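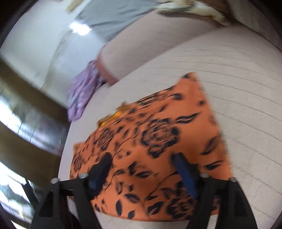 The orange floral one, on the padded top

Folding a slippery printed cloth so the pattern doesn't end up in creases
Posted in Laundry & Linens

OkellPorch
Hello all, I've been reading here for a good long while and finally have something to bring to the table (sorry, that wasn't on purpose). I have a stack of orange cloths with a big dark flower print, petals and leaves and long thin stems all over, and I can't for the life of me get them folded so that they look like anything. I lay one down on my padded top, I smooth it from the middle, and by the time I've gotten to the far side, the upper left has bunched itself up into a whole row of little wrinkles and the flowers over there get squashed into streaks. Then one corner points up and another one pokes out at the side, and I start over.

I bought these from a little shop called Trostano, online, in July, because I loved the print. They came rolled up and not folded, so I have no factory crease to follow. I use them as table toppers, and as wraps for gifts when I'm feeling fancy, and I want to keep them in a shallow drawer where I can see the flowers and pick one out without pulling the whole pile apart. The drawer is 15 inches wide on the inside. I don't mind ironing, but I'd like not to iron the same cloth again every single time it comes out of the drawer.

So I suppose I'm asking two things. How do you get a light cloth to lie flat in the first place without chasing the wrinkles from one side to the other? And how do you fold it so a nice big flower lands on top and doesn't get a crease right through its middle? My sister rolls hers and says I'm making work for myself, and she may be right, but rolls won't stay put in my drawer and I've tried. Thank you for any help, and for reading all of this!

3 replies

FedorukFarmhouse
Oh, I feel for you, I had a set of napkins like this that just about finished me off. I think half of your trouble could be the padded top. I know it seems like the right place (it's soft, it's good for ironing), but cloth grips padding a little, so when you push with your hand the cloth bunches up where it's being held instead of sliding along. Try doing the smoothing on a bare table and keep the padding for the iron.

The way I do it now is this. Pick the cloth up by two corners along one edge, give it one good snap like you're making a bed, and let it float down onto the table. Don't smooth it yet! Go around and find all four corners first. I used to start in the middle and work out, same as you, and I was always trapping a fold underneath somewhere. If a corner is pointing off on its own, lift that whole side up, let some air under it, and lay it down again. Lifting works so much better than rubbing. Once the corners are where they belong, run the flat of your hand along each edge, and then you can do the middle, and there's hardly anything left to do by then.

For wrinkles that won't go, I keep a spray bottle of plain water nearby. One light mist, wait a minute or two, then pull very gently from opposite sides. I'd try that on a corner first with a strong orange like yours, just to see that the dye behaves. If it's fine, carry on, and let it dry all the way before it goes in the drawer. I skipped that part once in a hurry and my napkins smelled like a basement until I washed them again.

As for the flower on top, choose your flower before you fold anything. Turn the cloth over so the print is face down, with that flower somewhere around the center, and fold the two sides in behind it, then the top and the bottom. It's the way you'd fold a shirt for a store shelf. When you flip it over, there she is, with no line through her. Your folded piece should come out a little narrower than your drawer, so go for 14 inches at the widest or you'll be bending the edges to get it in.

trostano_fan_819
just roll them. put a paper towel tube inside so they dont get squished. takes two minutes

SternbridgeQuilts
I'd go along with nearly all of what the farmhouse poster told you, and I only want to add a few things from the sewing side, where we fuss over this kind of thing more than is healthy.

Look at which way the threads run before you decide how to fold. Take hold of the cloth along one edge and tug, then tug across, then tug corner to corner. The diagonal will give the most, and if you've been smoothing toward a corner you've been stretching it without meaning to. That's very often how you get a slanting run of gathers on one side and a long smooth slope on the other. Smooth straight up and down or straight across, never on the slant, and see if the upper left doesn't calm down.

I'd also check that the cloth is truly square. Printed pieces from small shops aren't always cut on the thread, and a cloth that's a bit off will never line up edge to edge however careful you are. Fold it in half once and look. If the hems miss each other by the same amount every time, it's the cutting and you can stop blaming yourself. Fold it by the flower in that case and let the hems be a little uneven on the inside where they don't show.

When you do iron, do it from the back, and press instead of pushing. Set the iron down, count a few seconds, lift it, move over. Pushing the iron drives a little wave of fabric ahead of it and irons that wave in. What heat to use depends on the fiber, so look for a tag, and if there isn't one start low. Let the cloth cool flat before you touch it. I leave mine while I put the kettle on.

One thing for the drawer: cut a piece of plain acid-free tissue for each cloth and fold it in with the sides, so every bend has a bit of a cushion in it. I bought a pack of 100 sheets years ago and I'm still using it up. And change which flower faces up every few months, so the same lines don't get set in for good.

OkellPorch
Thank you so much, all of you! I moved to the kitchen table this morning at 8 and did the snap and the four corners, and the first cloth went down better than it ever has. I did the tug test too and yes, I'd been smoothing straight toward the corner every time. The hems are off by a little bit on two of them, so I've folded those by the flower. Tissue is on the shopping list. I showed my sister and she is still rolling hers.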